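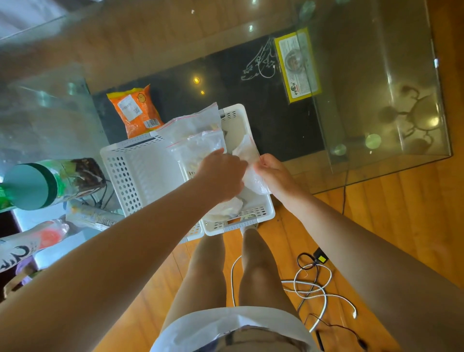
Minutes of the Spreadsheet Users' Group, April meeting

The group got going at 7:05, a little behind time, as several of us were still catching up over coffee (and very nice it was to see so many old faces again).

1. Last month's minutes
Read and accepted, with one fix: the shared workbook is called Lacson, with one L.

2. Slow macro in the Gakamo order sheet
We spent a good long while on this one. The macro goes through all 659 rows one at a time and redraws the screen after each. Turning off screen updating at the top helped a great deal, and there was a small cheer when it finished in 5 seconds. Please remember to turn it back on at the end!

3. Named ranges
The Jellis price list still points at a fixed block of 100 rows, so newer items get missed. Agreed to change it to a table, which will grow by itself. The lookup formulas will be checked afterward.

4. Goltico add-in
Two members have tried it and liked it, though it stopped with an error on a file of 400 rows. We will hold off until the next version.

5. Any other business
A kind request that everyone save a copy before recording a macro in the shared file.

Next meeting in May, same room, 7:00. Bring your own charger.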